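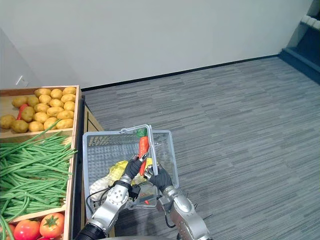

双臂协作放置作业在开始前须确认三项条件：末端执行器护套完好，线缆留有活动余量，目标容器在两臂的公共工作区内。双臂同时接触一件物品时，两侧夹爪的间距很小，任何一侧的定位误差都会直接传到物品和另一侧夹爪上。以胡萝卜模型放入灰色塑料篮的工序为例，两只戴黑色手套的夹爪在篮子上方几乎相接，金属丝提手竖起并从胡萝卜前方经过，此时提手应按障碍物处理，不得视为可忽略的细小部件。以下步骤适用于Rundar双臂工作站，控制程序为Flumano，版本早于3月更新的用户请先升级。

一、作业区布置

1. 货架与篮子并排放置，篮子不得压住货架侧板。
2. 篮子直接放在地毯上时，用手轻推四边，确认不会滑动。容易滑动的，在底部加防滑垫。
3. 地面至墙根范围内的插座不得被货架遮挡，检修时应能直接触及。
4. 用地面胶带标出人员禁入线。自动运行期间任何人不得越线，包括取回掉落物品。

二、线缆检查

1. 断开驱动使能，手动将每个关节转到行程两端，观察肘部和腕部的线缆。
2. 肘部下垂的线环应能随关节自由伸展，最低点不得进入容器开口范围。
3. 线缆可能从篮沿经过的，须重新固定，或将篮子外移后重新标定。
4. 检查结果记入点检表，表号Mogensen-6，每班一份。

三、护套检查

织物手套用于增加摩擦并保护物品表面，不具备防夹功能，不能代替力限制。指尖磨穿、缝线松脱或手套在夹爪上转动时应立即更换。更换后须重新执行夹爪零位标定，否则开度读数会偏小。护套累计使用1,000次抓取后，无论外观如何均应更换。

四、夹持与交接顺序

1. 主臂先夹持物品下部，力值稳定后再允许从臂靠近。
2. 从臂接近时切换为低速模式，沿物品侧面进入，不得从提手环内穿过。
3. 两侧均已接触后，启用同步运动。禁止在单侧使能的状态下移动物品。
4. 物品下端越过篮沿后，暂停下降，读取两侧腕部力值。差值超限的，原路退回。
5. 从臂先松开并退出，主臂再完成放置。从臂误夹提手时，先停机，由操作员确认后低速张开，不得用力拉脱。

五、容器内已有物品

篮内已有物品时，放置高度应按实际堆高重新计算，不能沿用空篮参数。袋状或柔软物品受压后高度会变化，建议每放入一件重新测量一次。透光篮壁会干扰深度测量，篮沿高度请以标定值为准。

六、停机与恢复

急停后不得直接继续原程序。先目视确认夹爪、物品和提手的相对位置，再以手动模式将两臂分别退到安全位。报警代码3,503表示两臂间距低于下限，2,051表示腕部力值超限，两者均须由操作员在现场复位，不允许远程清除。使用Rolitetti示教器的，复位键须长按至指示灯熄灭。

点检表与报警记录按班次归档，同一代码在一个班次内重复出现的，停止作业并重新执行第二节和第四节的全部检查。

最后修订：2018年11月11日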